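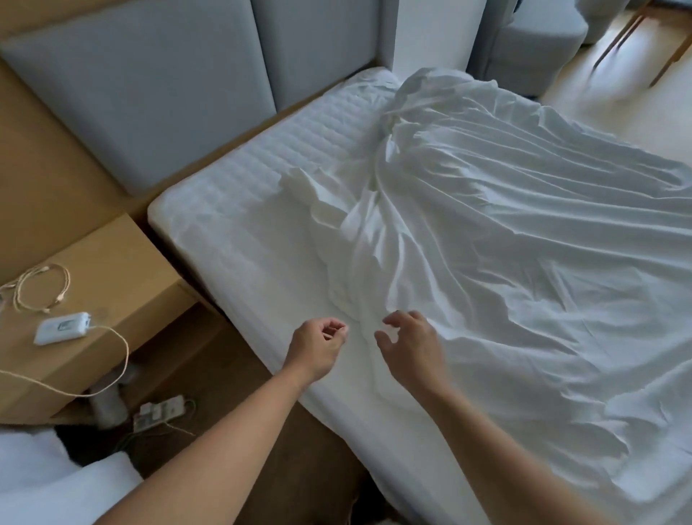
**Pocket hotspots - what's back in, what isn't**

Quick one this month, am writing it between phone calls. Lots of you asking about the pocket hotspots after the bit in the last newsletter, so a proper answer.

The Starkari is back in stock. Two colours, grey and a sort of dark green. It weighs 114 grams with the battery in and the battery is 4000 mAh, so a full day out if you're only doing maps and messages. Less if the kids are watching films on it in the back of a hire car. A lot less.

The Sesinik is not back. Supplier says December, I'd take that with a pinch of salt as they also said that about the last lot. If you've paid a deposit you can leave it with us or have it back, just reply to this and say which.

Now the question that comes up most - do I need one at all if my phone can share its own signal? Often no. If it's one person with one phone and a laptop for the odd email, use the phone. Switch the sharing on, keep it plugged in, done. A hotspot starts to earn its keep when there are a few of you, or when your phone contract won't let you share data abroad. Some don't! Check before you go, it's usually buried in the small print under "roaming" or "fair use". Or your phone battery is on its last legs, sharing eats it.

Other thing people mix up. A pocket hotspot takes a SIM card and makes its own wifi from the mobile network. A travel router does not take a SIM (most of them anyway), it takes the hotel's wifi or the cable in the wall and passes it on to your stuff. They look nearly the same in the listings and the sellers are no help. We've had 2 returned this month from customers who wanted the other one. So look for the SIM slot in the photos. No slot, it's a router.

Setting up the Starkari, short version:

- SIM in first, then battery, then switch on. Not the other way round or it sulks and you'll have to restart it
- Password is on the sticker under the battery. Take a photo of it before you close the lid
- Change the password. Please
- If it says connected but nothing loads, go into the settings page and look at the APN. Your SIM company will have theirs on their website, copy it in exactly, capitals and all
- Turn off automatic updates while abroad, on the hotspot and on the laptop. Thats where people's data goes

Natália Hájek wrote in to ask if hers has to go in hand luggage. Yes. It's got a lithium battery in it, so keep it in the cabin with you, switched off. Same for any spare batteries, and put a bit of tape over the contacts on those. Airlines have their own rules on top so read yours.

She also asked about eSIM. The Starkari doesn't do it, plastic SIM only. The Dmytriv does do eSIM but you have to load it through their app, and the app wants an account, and the account wants a code by text message - fine at home, a pain at the airport when you've already swapped your number out. Do it the night before. Kitchen table, cup of tea, own wifi.

Brotden cases: still the small size only. They fit the Starkari and the Dmytriv, tight on the second one. Won't fit the Sesinik, which is wider, please stop trying.

Shop is shut Tuesday afternoon for stocktaking. Orders placed before noon will still go out that day, anything after goes Wensday.

Next time, plug adaptors with USB-C and why some of them charge your laptop so slowly. Send questions if you have them.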